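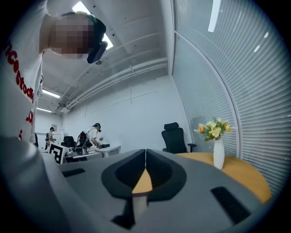 Sarnen Episode Comments

Reader comments from Sarnen, a TV recap blog, covering the fantasy series Brona. 848 comments on 33 posts, one row per comment.

Columns: post_id, posted, text, reply_to. Usernames were removed – replies point to row numbers instead.

Known problems
- 143 rows have no post date. The old Davholm host dropped them in the July move.
- Post 30 is about a different show, Caron. Filter it out if you only want Brona.
- Spoilers are not marked.

Free to use with a link back to the blog. Last updated 12 Sep 2025.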